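Coloured water, and far too many opinions about it
6 July 2018

I have had blue fingers since the weekend. Properly blue, the sort that doesn't come off with washing-up liquid or lemon juice or the scratchy side of the sponge, and the woman in the post office gave me my change by sliding it across the counter instead of putting it in my hand. Fair enough!

For anyone new round here (hello, and thank you for all the lovely comments on the rhubarb post, I will get to them), I am doing the colour mixing table at the Grudbridge summer open day again. I did it last year as well, with jam jars and a washing-up bowl, and it was chaos. Good chaos, mostly, but I went home with wet shoes and a tablecloth that had turned the colour of a puddle. So this year I decided I was going to be organised and do it like a proper little lab, with test tubes in racks, a beaker in the middle, and cups at the ends. Everything having a place to live. My mother would be astonished.

I should say I'm not a scientist. I did chemistry up to sixteen and the main thing I remember is the smell of the gas taps and a boy called Otis Calloway setting fire to his own tie. (He came off fine. The tie didn't. We're still in touch, and he is now very sensible and works in insurance.) But I love coloured water. I loved it when I was small, when my gran used to let me drip ink into a glass on the windowsill, and I still think there are few nicer things to look at than a drop of colour going down through clear water in those long curly threads. You can stand there for ages.

So, kit. I started out thinking I'd get by with what was in the cupboard and then of course I started looking at things online, and that was that. The racks are the clear acrylic kind with rows of round holes. I dithered over wooden ones, which are prettier in a school-museum sort of way, but the clear ones let you see the whole tube and the colour is the entire point. They were £22 for the pair from Carrasco, the kitchen and hobby place by the station, where Renato Daza behind the till tried very hard to sell me a set of tongs as well. I held firm. I went back the next morning and bought the tongs.

The beaker has a little spout, and I can't tell you what a difference a spout makes when you have spent a whole afternoon pouring out of jam jars. No dribble down the side! Well, less dribble. You still have to commit to the pour. If you go timidly it clings to the glass and runs straight down onto the table, every time, so the thing I tell people is to be a bit brave with it.

Then the colours. I tried three sorts of food colouring. The supermarket liquid one was hopeless, you need half a bottle to get anything stronger than weak squash. The gel is gorgeous but it sinks to the bottom in a blob and you have to stir it forever. What I've settled on is the Bellonel drops, which come in a tiny bottle and are so strong that I now do everything over the sink with my sleeves rolled up. One drop for a tube, two or three for a beaker. Their yellow is the best yellow I've ever had, a real lemon sherbet colour with no green in it. The blue is bright and a bit fierce. The red I am less sure of, it goes towards orange as soon as you thin it out, and I've decided to call it orange-red and pretend I wanted it that way.

I spent an embarrassing amount of time on the layout. I drew it on the back of an envelope, then on squared paper, then I gave up on paper and just moved things about. Cups at the two ends, racks inside them, beaker in the middle and a bit further forward so it's the first thing you look at. I like things to match from side to side (I am the person who straightens the pictures in other people's hallways) so there had to be two of everything except the beaker.

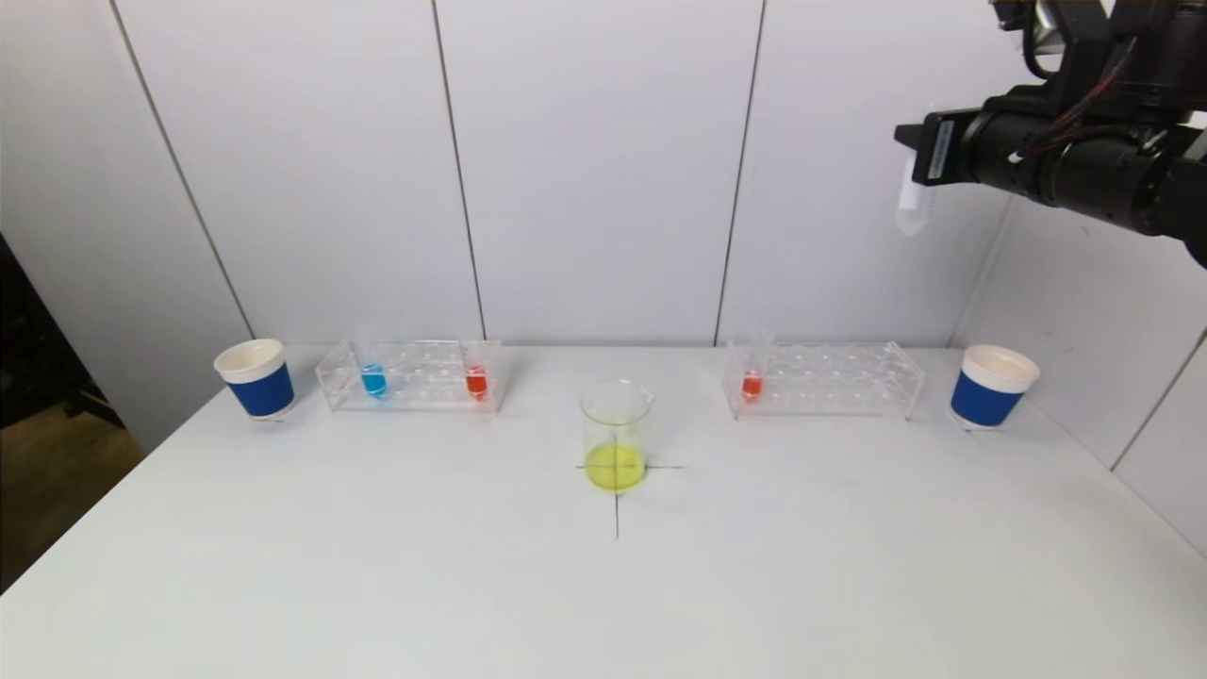
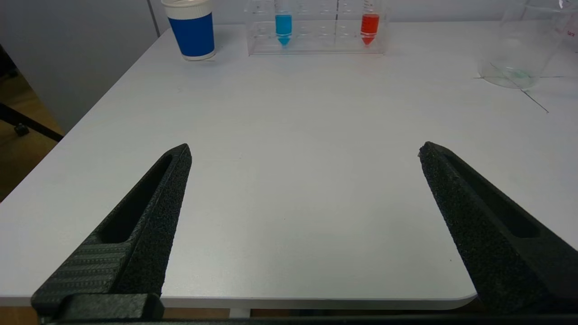 The white table, with the whole row of cups, racks and beaker in the first one.

Look at that yellow! It only needs to fill the bottom third or so of the beaker, by the way. I used to fill things right up because I thought it looked more generous, and then there was no room to add anything and the first person to have a go sent it over the top. A third gives you plenty to look at and lots of space for whatever comes next.

The black cross marks the spot for the beaker, and I am now a complete convert to marking the spot for things. Last year the jars wandered. Somebody would pick one up, have a look at it against the light, and put it down wherever there was a gap, and an hour in I was leaning across people to find the one I wanted. With a cross on the tabletop the beaker has a home, and even quite small children understand putting something back on a cross. I didn't have to say a word when my neighbour's two tried it out, they just did it.

As for the tubes, I've gone back and forth on how many to have filled. The racks have plenty of holes and my instinct was to fill the lot, like a sweet shop. Otis talked me out of it on the phone. He said that if you give people every colour in the rainbow there's nothing left for them to make, and annoyingly he's right. So it's a blue and an orange-red in the left-hand rack and one more orange-red in the right-hand one, and the rest left free. The spare holes look a bit bare when you first set out but I've grown to like them.

The blue into the yellow is the one everybody wants, naturally. If you go slowly you get a moment where it's all streaks and no green at all, and then it goes all at once, and people make a noise. I made a noise, in my own kitchen, on my own, at my age. Orange-red into yellow is gentler and comes out like the inside of a peach. All three together gives you a brown that I can only compare to the water you've washed a paintbrush in, and I promise you that is the one the children will ask to do again.

The paper cups deserve a mention because they've caused the most argument at home. They've got a white rim and a dark blue lower half and I think they look very smart. My other half wanted to know why we couldn't use the mugs. We couldn't use the mugs because I know what happens to mugs at open days. One of the cups will keep leaning a bit whatever I do with it, which bothers me far more than it should.

A few practical bits, for the two or three of you who've asked about doing this at home or for a school fair.

Use a white surface if you possibly can. Colours look twice as bright against it and you spot the drips straight away. It shows every scuff as well, I'm afraid, but nobody is looking at the scuffs once the blue comes out. If your table is dark, a sheet or a roll of lining paper will do.

Warm water mixes fast and cold water mixes slowly. I prefer cold because you get more of the curly threads. If you've a queue building, go warm.

Fill the tubes at home with a little funnel, or better still a dropper. I've got a pack of 40 plastic droppers and have already lost more than I'd like to admit down the back of the dresser.

Have something to tip the used water into. Last year I kept walking to the sink and back with a full bowl, and see above re: shoes.

Wear gloves. I have put this last and I'm aware that I'm typing it with blue hands.

I've also been asked for the name of the book I keep going on about. It's a slim old thing called Daner's Book of Kitchen Colours, 119 pages, with hand-tinted plates, and I found mine in a box outside a charity shop. The recipe for cabbage indicator on page 54 is a good one if you can stand the smell. I did it in the winter and the house whiffed until I'd had every window open for two days, but the purple was heavenly and I'd like to have another go in September when the cabbages are cheap and I can do the boiling outside on the camping stove.

What I haven't sorted out is labels. Do the tubes want labels? Otis says yes, I say you can see what colour they are. I also need to find something to keep the sun off, because the table is by the door on the day and last time the light came in so low after lunch that everyone was squinting. If anybody near Grudbridge has a big parasol they could lend me, do leave a comment or send me an email. I'll feed you cake. The rhubarb one, if there's any rhubarb left.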